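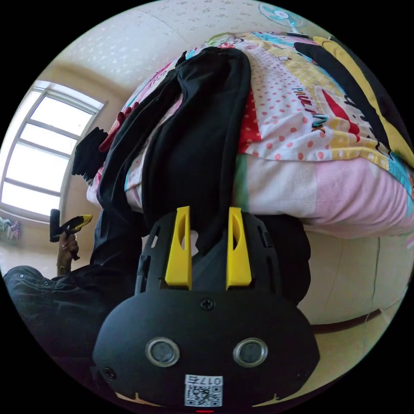 Macarena Arroyo
Bedrooms and Closets Lead, Gelbridge

Do you have a bedroom with clothes on the bed right now? Great, I'd love to hear from you! I'm looking for 21 people to join our fall folding and tidying sessions, and you really don't need to be neat to sign up. (I'm not. My own chair has been wearing the same three sweaters for ages.)

We work in a small bedroom with a patchwork quilt on the bed, polka dots and cartoon patches all over it, PAUL FRANK lettering and everything. You get dark clothes to deal with, the kind where you can't tell the front from the back until you've shaken them out. Pick up, straighten, fold, put away, and then we mess it up and you go again. A session runs 90 minutes with a break in the middle, and there's tea. 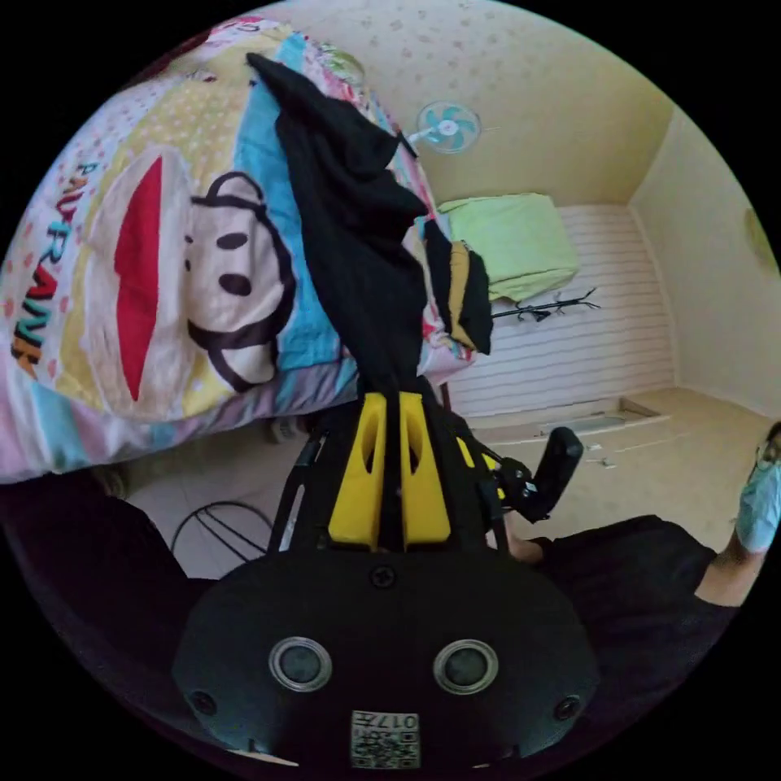
Gelbridge, 9/21/19

So, the practical stuff. Each person comes for seven sessions, spread out however suits you, and the last ones finish in November. You need to be 18 or over, okay with bending over a low bed, and willing to fold things your own way. Please don't watch folding videos first! Lenka Krajčí and I want your real habits, sleeves inside out and all.

The room has a little fan up on the wall with teal-blue blades, but wear layers anyway. Socks or indoor shoes, please, and leave big bags with Dušan Vrabec at the front. We pay for each session you finish, plus your bus fare if you keep the ticket.
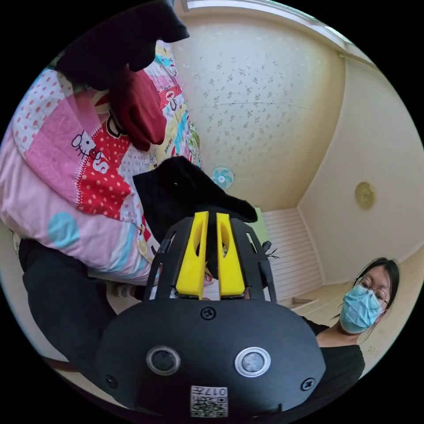 Black cloth on the pink patchwork quilt.

If you share a room, work odd shifts or only ever do laundry at midnight, please apply, I'd like a good mix. Couples and roommates can sign up together, though you'll each get your own time slot.

To apply, write me a few lines about how clothes get put away at your place (or don't!) and which hours you're free. Drop it in the mailbox at the Gelbridge front desk or call extension 573 and ask for me or Lenka. I answer everybody, usually in the evening once my own kids' laundry is done.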